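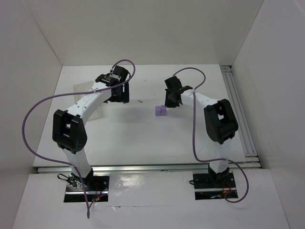

Replacing the hand-off logic in the two-arm planner

Most of the past month went into removing a lock. The two arms share one tabletop, and until recently Lodum (our planning layer, named before I joined) dealt with that by splitting the table down the middle and giving each side a mutex. An arm that wanted to cross the line had to hold both. It was safe and easy to reason about, and it made any task near the centre of the table painfully slow. Small blocks grouped near the centre, like the purple ones, are the worst case.

The replacement is a reservation scheme. Each arm's trajectory is discretized in time, and each time slice carries a conservative swept volume built from capsules around the links. Before a trajectory is committed, its volumes are checked against everything already reserved by the other arm. If there is an overlap, the planner first tries to retime, and only replans the path if retiming fails. Retiming is cheap. Replanning isn't, and in a cluttered pose it can eat the whole cycle budget.

I had the capsule radii wrong for the first week. I'd generated them from the link meshes, which know nothing about cables. The purple cable on the left arm swings a long way out past the elbow, and the one on the right hangs over the tabletop. Neither one is in the URDF. Nhung Lưu pointed this out during review and suggested modelling the cable as a chain of spheres. I tried it, and the chain moved nothing like the cable. In the end I padded the forearm capsules and added one fixed keep-out volume per arm for the slack. It costs us some reachable space near the front rail. I can live with that.

Perception needed work too. The block detector runs a colour segmentation pass, then fits boxes to the depth points in each mask. When blocks sit tightly together they come back as a single mask, and the box fit produces something wide and confident. Things I tried, in order:

Eroding the mask until it split. Worked on wide gaps, did nothing for blocks that touch.

Edge detection inside the mask. The dark line between two neighbouring blocks is usable if the exposure is right. The white tabletop pulls auto-exposure down and the line goes with it. I locked exposure and the results steadied.

Fitting several boxes of known size jointly. Slowest of the three, and the one we kept. It takes 96 ms on the workstation, and we only run it when the mask area is too large for one block.

The shadows under the grippers are a separate nuisance. They are soft enough that the segmentation ignores them, but the change detector (which decides whether the world model is stale) does not. Every time an arm hovered over the workspace, it flagged a change and triggered a fresh detection. I now project both arms into the camera view from joint state, dilate the silhouettes generously, and mask that region out before differencing. The dilation is a hard-coded constant. Iwona Ostrowski has asked me to turn it into a parameter and I have agreed to do so.

Anything small and unmodelled on the table is treated as an obstacle if it exceeds a minimum footprint, and discarded as noise otherwise. The threshold is a guess. A tiny metallic-looking piece lying between the grippers is exactly the sort of thing that falls on either side of it from one cycle to the next, so I added hysteresis: an object has to persist for 11 consecutive detections to be promoted, and the same again to be dropped.

To test the scheduler I replayed 1,000 randomized pick requests through the simulator, with the old lock and then with reservations. Of the reservation runs, the retimer resolved most conflicts without touching the path. The failures clustered where both arms wanted to approach from behind the same block, and there the retimer would push one arm back indefinitely. It was plain starvation. Priority now rises with waiting time, and the same seeds finish.

Still open:

The reservation table never shrinks during a long session. It reached 1,154 entries in one soak test before I noticed that expired slices weren't being pruned.

Dalibor Bednárik's logging branch conflicts with mine in four files, and his timestamps are the better ones, so I'll rebase onto his.

Gripper finger width is not part of the swept volume while opening. At the moment I assume fully open everywhere, and this rejects some perfectly good grasps in tight groups.

I'd like to fix the last one by February. It needs a change to the trajectory message format, and everything downstream parses that by hand.

Contact | Copyright, all posts by the author | Back to top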